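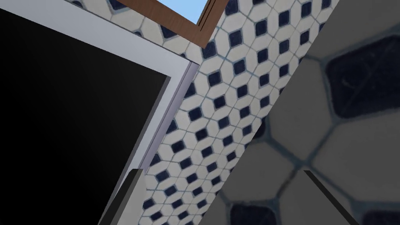 Kolum window cell

The Kolum window cell is a simulated robot work cell used to develop and test the opening and closing of hinged windows by a two-finger gripper. It was built by Dae-han Pyo and Negin Zarei at Jeltesier and entered regular use in April. The cell exists only as a rendered model. It is maintained in the same way as a physical cell, with a setup procedure, a service log and a list of known faults.

Layout

The cell is modeled as part of a tiled room. The walls carry a mosaic of white hexagons and navy squares set on point, with gray-blue grout. A brown wood-grained window frame is set into the tiled wall, and its sash carries a white handle. Outside the window is a plain blue sky with no ground or buildings.

The view used for setup is fixed to the wrist of the arm and moves with it. The horizon is therefore seldom level, and walls close to the wrist are drawn out of focus. Operators read the position of the fingers against the grout lines, which stay sharp at middle distance.

Setup

Setup is carried out before each block of runs and has 6 stages in the original procedure by Pyo:

Load the room and confirm that the wall, frame and sash are separate bodies.
Set the sash hinge to its stored friction value.
Open the gripper fully and record the finger gap.
Move the wrist through the search path, fingers open, without contact.
Bring the fingers below the window and check clearance to the bottom rail.
Save the wrist pose as the start pose.

The fourth stage takes the longest. The search path was written with wide turns of the wrist so that the arm would not reach a joint limit later, when the sash has to be followed through its swing. A path that looks shorter on the plan often fails at this point.

Clearance at the fifth stage is judged with the sash open. 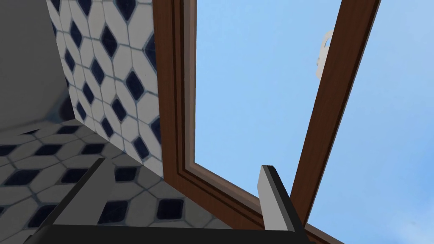
The fingers must be able to pass into the gap between the sash and the frame without touching the lower corner, where the moldings step outward. If the collision body of the corner has been simplified too far, the fingers stop short of the visible wood. Zarei's correction was to replace the single block with 7 smaller ones that follow the profile of the frame.

Care and inspection

The hinge friction drifts when the time step is changed and is reset each time. Finger pads are compared with the reference model after any update to the gripper files. Tile textures need no upkeep, but the Duggan renderer has on occasion loaded them at the wrong scale, which misleads an operator who is counting grout lines.

A full inspection is due every 2,030 runs. It covers the hinge, the handle joint, both finger joints and the wrist mount of the camera. Cormac Rafferty added the handle joint to the list after a fault in which the handle turned freely and gave no load reading.

Fault of 10/20/22

The longest stoppage in the log was caused by a sign error in the right finger joint. The two fingers no longer closed evenly, and the gripper pushed the sash sideways before gripping it. The joint file was restored from an earlier copy, and 17 test closures were run before the cell was released.

See also

Cudport door cell
Wrist camera alignment
Hinge friction (simulation)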